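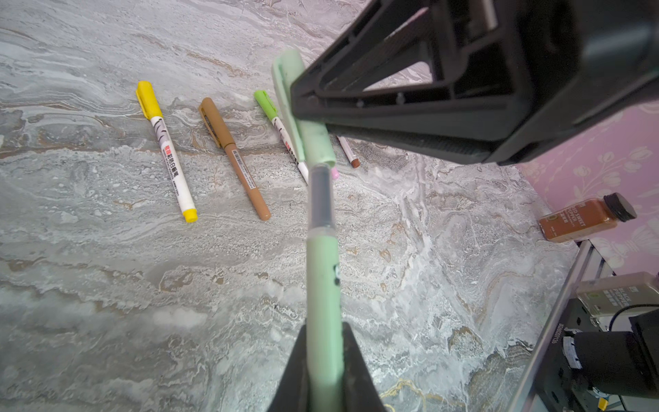
Capítulo 4. El arte de discutir en público

Confieso que llegué a la política por los debates de la radio. En casa se oían mientras se preparaba la cena, y mi madre le contestaba al aparato como si el candidato estuviera sentado a la mesa. De ahí me viene la costumbre de hablarle a la pantalla – y supongo que también este libro.

En el capítulo anterior nos ocupamos de los discursos, donde una persona habla y las demás aguantan. Ahora toca algo más movido: el debate electoral. ¿Quién decide las preguntas? ¿Por qué hay candidatos que nunca responden y aun así salen bien parados? ¡Y por qué nos gusta tanto verlo!

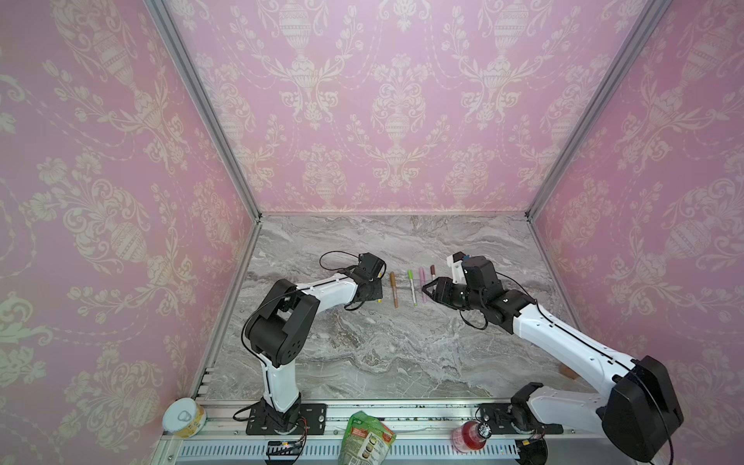 Antes de empezar

Busca un debate municipal, a ser posible de un pueblo que no conozcas. Los nacionales están tan ensayados que cuesta verles las costuras. Yo uso siempre el mismo en clase, el de Plaltora, de un mes de mayo ya lejano, en el que dos aspirantes a la alcaldía discutieron 47 minutos sobre una línea de autobús. Parece poca cosa, pero ahí está todo: la cifra lanzada sin fuente, la pausa ofendida, el «déjeme terminar» de quien ya había terminado.

Mientras escuchas, apunta tres cosas: la pregunta, la respuesta y la pregunta que el candidato habría preferido. Las dos últimas suelen encajar de maravilla.
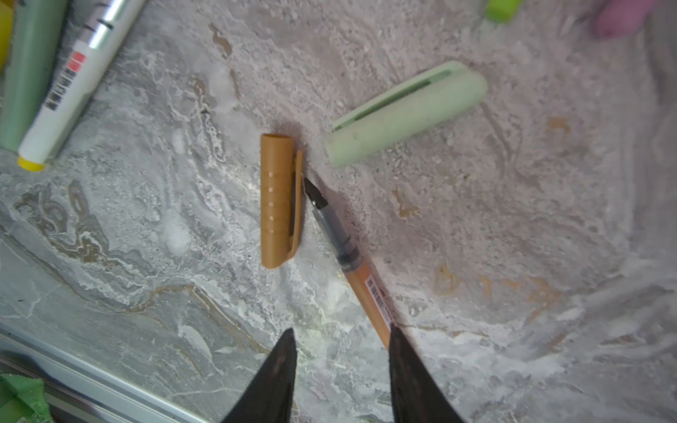
Jarmila Matoušek

Moderé mi primer debate con 39 años y un miedo tremendo. Había más de 200 personas en la sala y yo llevaba las preguntas ordenadas por temas (vivienda, colegios, basuras), convencidísima de que el orden me iba a salvar. A la segunda intervención ya estaban hablando de las fiestas patronales. Intenté reconducirlos, me interrumpieron los dos a la vez y acabé subiendo la voz. Heather Tuhiwai, que controlaba el reloj, me pasó una nota que decía «60 segundos y corta». Le hice caso.

Desde entonces distingo entre moderar y repartir turnos, y a esa diferencia le dedico buena parte de lo que sigue. 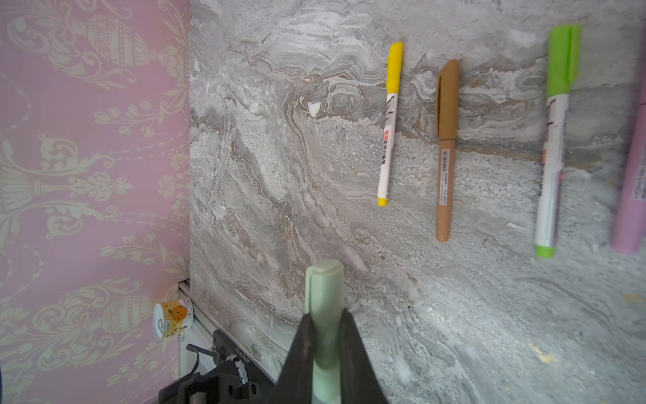 4.1. Quién pone las reglas

Todo debate empieza semanas antes, en una reunión bastante aburrida. Los equipos negocian la duración, el orden de salida, la altura de los atriles, si habrá público y si ese público podrá aplaudir. Vamos a empezar por el asunto que más peleas provoca, el último turno de palabra.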